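Rodton Half-Strip Desk Stapler, blue: review after a school year of use

I bought this stapler in June to replace one that had started bending every third staple. It is the half-strip model from Rodton, rated for 20 sheets, and it came from the Menilden office supply store in town. There was a black one on the shelf as well. I took the blue because black staplers leave my desk and don't come back.

Most of my stapling is handouts and meeting packets, usually four to eight pages, plus a thicker report near the end of each term. The box says it takes standard staples. I have run two brands through it and could not tell them apart once they were in the paper.

On thin packets it does the job with one push of the palm. The legs fold flat and the pages line up when stacked. At 15 sheets you have to stand up or lean on it. At the full 20 it went through cleanly most of the time, but I had a few where one leg stayed up on the back and had to be pressed down with a ruler. I tried 30 once, knowing it was past the rating, and got a crushed staple and a jam. Fair enough.

Clearing the jam took a minute. You pull the top cover back, slide the follower away, and pick the bent staple out of the front with a paper clip. The spring is stiff and it will snap on your finger if you let go early.

The base is rounded, in a bright cobalt blue plastic, with a thin chrome band along the front edge. I expected the band to peel or get scratched up, and so far it has only picked up fingerprints.
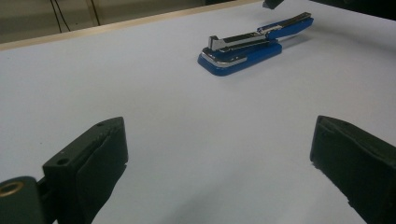 A reader named Pacheco wrote in to say the hinge on theirs got loose after one busy season in a shipping office, to the point where the arm wobbled sideways and staples went in crooked. Mine has not done that, but I don't staple anywhere near as much as a shipping desk does. If you do, I would look at a heavier all-metal model.

The one thing I would change is the staple channel. There is no window, so the only way to know you are running low is to open it or to press down and get nothing. My old Gudel had a small slot on the side for that, and I miss it.

It works for a home office or a classroom — less so for a front counter. I would buy it again at the same price.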